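Chamado: robô trava segurando a almofada no sofá da sala
Projeto Firar, módulo de arrumação Zoken
Estado: em análise

Sintoma: a tarefa "repor almofadas" para no meio com erro de força de preensão. As garras não abrem e o braço não volta à posição de repouso. Aconteceu em 3 de 5 execuções, sempre neste sofá. O piso é polido e reflete a luz da varanda, por isso verifiquei primeiro a localização da base.

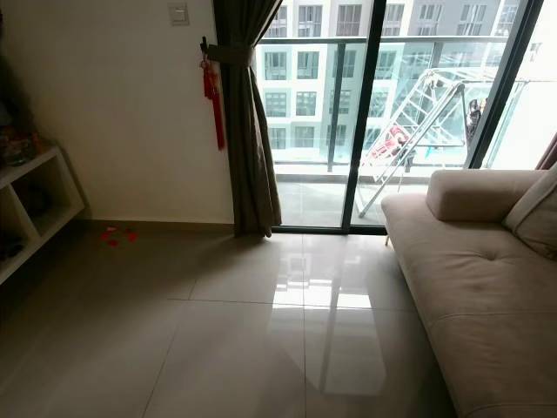

Sala do teste, lado da varanda.

A localização estava normal. Refiz a calibração das duas garras e reduzi a velocidade dos braços em 20%. O erro voltou na segunda tentativa. No registro, a garra esquerda informa contato e a direita continua fechando até o limite. A parada de emergência respondeu, mas é preciso soltar a peça à mão. 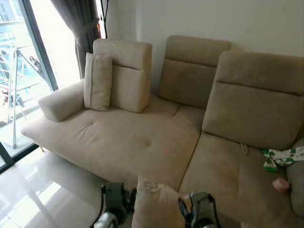

Nia Ellis respondeu que viu o mesmo erro na Porkemex com tecido macio: o controlador interpreta a espuma cedendo como perda de contato e aumenta a força. Pediu para desligar a compensação automática e repetir o teste com limite fixo, sem ninguém ao alcance dos braços.

Compensação desligada, limite no nível 2. Falta comparar os registros dos dois lados antes de enviar à Shokri.
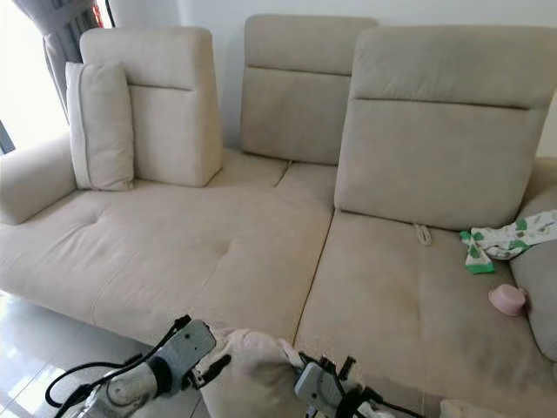 Almofada ou tecido entre os dois braços, diante do sofá.

Pendente: confirmar se a versão nova do controlador corrige a leitura da garra direita. Até lá, não executar a tarefa sem operador junto ao botão de parada.

Última atualização: junho, 15h20
Suporte Zoken | Contato | Todos os direitos reservados | Voltar ao topo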